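Olvera Building, Level 2: Furniture and Floor Safety Checklist
Inspector: Suryani Nair
Reviewed by: Makis Lambrakis
Date of inspection: 17/04/2019

Scope: rooms with loose furniture. Storage and plant rooms are on the Bister sheet.

1. Walkways clear to full door width
OK. One trailing extension cord in the corridor, removed during the visit.

2. Floor covering secure at thresholds
Action. Strip lifting at room 14. Refix with screws; adhesive failed in February.

3. Door closers latch from any angle
OK, except the east stair door, which stops short of the latch. Adjust closing speed.

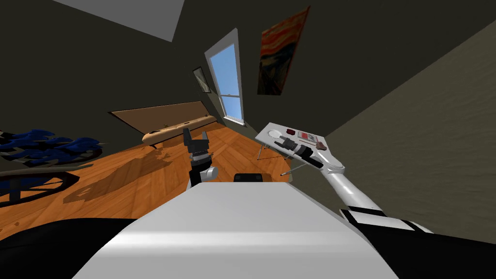

4. Shelving anchored to wall
Action. Two brackets missing on the Nedier unit. Keep the upper shelves unloaded until fitted. Work order 2275.

5. Fire extinguisher in place, gauge in green
OK. Tag 515 is hard to read and should be replaced at the next service.

6. Emergency lighting
OK on short test. Full discharge test not done.

7. Tables stable, edges undamaged
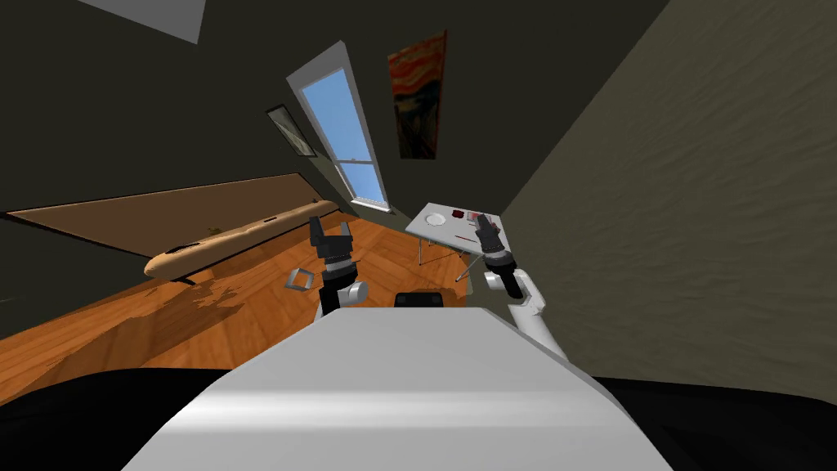

Tables are checked by hand at each corner for rock, then along the underside for loose fasteners. Clearance is judged with equipment at its highest reach. A raised arm with its gripper fingers up toward a table surface, as on the right-hand arm, is the position to use when looking for contact with the edge. Result: OK, no chipped edges. One leg glide worn, Fekodis to supply.

8. Window restrictors
Not checked. Key not available.

9. Outlets and cover plates
OK. One plate cracked in the copy room, replaced same day.

Open items: 2, 3, 4, 5, 7 (glide only), 8. Return completed sheet to M. Lambrakis.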